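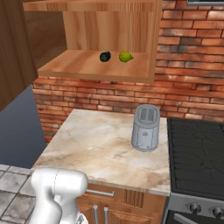 Jumik says the avocado trick with the paper bag is a myth, and so is most of what gets repeated under these threads, so before anyone answers could they say whether they tested it themselves.

Fair enough. I'll put my problem up again in full, seeing that the first version got merged into something about guacamole.

Do ethylene absorbers do anything in a home kitchen?

Posted by Clirkier, Apr 23, 2021

I keep seeing those little sachets and plastic pods you put in the fruit drawer. The packs say they soak up the gas that ripening fruit gives off, so everything lasts longer. I bought a pack of 4 in February for 15 dollars, which is more than I spend on limes and avocados in most weeks. The label claims up to three months per pod. It doesn't say three months of what, or how much fruit, or how warm the drawer is.

I've used all of them and I can't tell any difference. My avocados still go from rock to mush while I'm at work. The spinach still turns slimy. My sister-in-law swears by hers, but she also moved to a new fridge the same month, so I don't put much weight on that.

What I want to know:

Is there any real reason these should work in a drawer that gets opened ten times a day?

Does it matter if the fruit is out on a shelf and never goes in the fridge at all?

Is there a way to test it that doesn't take all summer?

Please don't tell me to buy a different brand unless you can say why that one would be better.

Restrepo
Member, 17 posts

I love mine!! Been using them for years and my produce lasts SO much longer. Bananas especially. You have to get the ones with the blue cap though, the white ones are junk. Also wrap your celery in foil.

Jesico
Regular

I'd like to know what the bananas were compared with, but leave that aside.

The gas part is true. Ethylene is real, ripening fruit gives it off, and some produce is sensitive to it. Commercial storage rooms do control it. But those rooms are sealed, cold, and packed with one kind of fruit, and somebody is measuring the air. Your crisper drawer has a gap at the back you could slide a pencil through. Each time you open it you swap out a lot of the air for free. So for the pod to earn its price it has to beat plain leakage, and I've never seen a package that shows a test against an ordinary drawer with no pod in it.

On your second point, out on an open shelf I'd expect nothing at all. The gas drifts off into the room. A pod sitting next to a bowl would have to clean the air of the whole kitchen. I'd save those for the drawer or throw them out.

Limes don't ripen much after picking anyway. When they go bad at home it's usually drying out or mold, and a gas absorber won't help with the drying. Put them in a closed bag in the fridge and they'll keep for weeks. Slimy spinach is mostly water and bruised leaves. A dry paper towel in the box did more for me than any gadget.

For avocados, what works is boring. Leave them out until the neck gives a little when you press it, then move them to the fridge, where they'll hold for a few days. If you miss the day, you miss the day.

As for testing, buy 8 avocados from the same bin, as close in firmness as you can get them. Split them into two matching lidded boxes, one with a fresh pod and one without, same shelf of the fridge. Get someone else to label the boxes so you don't know which is which, and write down how they feel each evening. It's a small test and it could still fool you, so do it twice. If the pod can't win in a closed box, it has no chance in your drawer.

My own try came out even, for what it's worth. I only ran it once.

Clirkier

Thanks, that's more use than the package. I'll try it with the boxes. Restrepo, did you ever go a month without them? I looked for the blue cap kind and the seller's page has the same three-month claim, word for word.

Restrepo

No why would I, they work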